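Reducing Household Storage: Notes From a Smaller Apartment

The following observations were prepared after my move from a house in Sellham to an apartment in the Virág building.

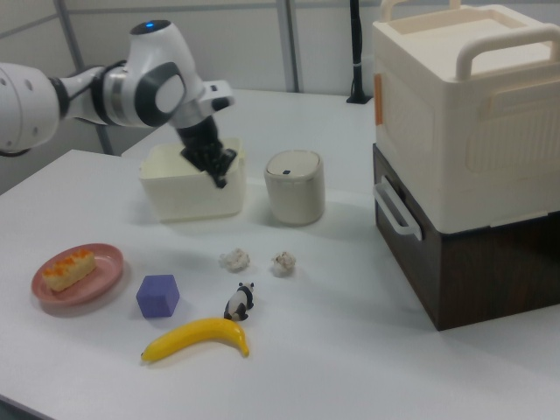
Cream bin, lidded container and handled box on a white tabletop.

The new apartment measures 734 square feet. The former house had a basement, a garage and two closets whose contents had not been reviewed in several years. It was clear well before the lease was signed that a large part of these belongings could not be brought along, and a written plan was drawn up for deciding what would stay.

The plan set a limit of 25 containers for everything other than furniture, clothing and kitchen goods. This figure was not based on any published method. It reflected the shelf space shown on the floor plan, less one shelf held back for cleaning supplies.

Sorting began in December and was carried out one room at a time. Each item was assigned to one of four groups: keep, give, sell or discard. A fifth group, marked "undecided," was allowed during the first week and then withdrawn. It had grown faster than the other four and was taking up most of the dining room.

Paper records required the most time. Tax papers, warranties, insurance letters and school reports had been filed together under headings that no longer made sense. Records that must be held for a fixed period were placed in folders marked with the year in which they may be destroyed. Manuals for appliances no longer owned were recycled, and these alone filled two grocery bags. Readers who are planning a similar exercise are advised to begin with paper while their patience is still good.

Hobby materials presented a different kind of difficulty. I had kept yarn, picture frames and a partly finished quilt on the understanding that they would be used in retirement. The quilt was retained. The yarn was offered to a knitting circle, which accepted the wool and politely declined the acrylic.

Items of modest value were listed through Viltalent, a local resale site. The site charges 5 dollars per listing, whether or not the item sells, and this should be taken into account before listing anything small. A bread machine and a floor lamp were sold within days. A set of fondue forks received no inquiries and was later given away with the fondue pot.

Containers were purchased from Brakomik for a total of 100 dollars. It is recommended that shelves be measured before such a purchase is made. In my case the measurements were taken afterward, and four of the larger boxes had to be returned on a Wednesday evening by bus — an errand I would not wish to repeat. Shelf depth matters more than height. A box that extends past the shelf will be bumped every time someone walks by.

Labels were applied to the short side of each container and written in plain terms. "Batteries and bulbs" has proved more useful than "Household." One box is still labeled "Other," and its contents are to be reviewed in the spring.

Several matters remain open. The building provides a storage cage on the lower level for a monthly fee, and I have so far declined it, in the belief that a cage would be filled as soon as it was rented. Holiday decorations are at present kept under the bed, where they interfere with the vacuum cleaner. The question of the sewing machine has been put off until the quilt is finished.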